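Workshop > Cells > Bench 2 > Gripper inspection

9 October 2021
By Xiaoqing Tan

Bench 2 gripper, inspection checklist with comments

Applies to the two-finger gripper on the Fernivel cell. Do the whole list every 3000 cycles and after any finger change. Enter the result in the Revitz log before the cell goes back to auto.

1. Air off, arm in service position, key out. OK.
Comment: the key hook has moved to the left side of the cabinet. Ataberk has put a tag on it.

2. Guard door switch stops the arm. OK.
Comment: tested twice, once at low speed.

3. Mount bolts at 7 Nm, paint marks in line. OK.
Comment: one mark had worn off and was redrawn. Use the yellow pen, the white one rubs away.

4. Cable and hose slack through full wrist turn. OK with remark.
Comment: hose touches the bracket at the end of travel. Evaristo Lo Presti will move the clip. Not a reason to stop the cell.

5. Finger stroke, open and close 16 times by hand control. OK.
Comment: almost 2 seconds for the first stroke, normal after that. Same as in July.

6. Finger pads: faces, edges, screw holes. OK with remark.
Open the fingers and bring them down close to the bench top, but do not let them touch it. Look at both gripping faces from the side.
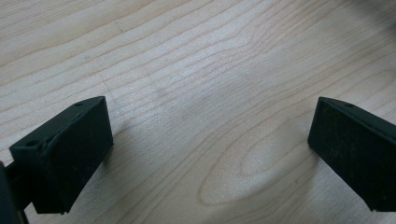

Page last changed by X. Tan, revision 7

Fine scratches and dust on the right pad face, lighter scuffs on the left. This is surface wear and the pads can stay on. Wipe both faces with a dry cloth -- no solvent, it leaves the pads slick. Change both pads together if a scratch catches a fingernail or if a corner is chipped beyond the molded step.

7. Height above bench at the low point. OK.
Comment: use the feeler strip from the Ciltus kit. If the pads drag on the wood, stop and reteach the point before going on.

8. Spare pads in drawer. NOT OK.
Comment: one pad left, and they have to go on as a pair. Roxana Chiriac has the order.

Open points: hose clip (item 4), spare pads (item 8). Ayman Benkirane signs off when both are closed.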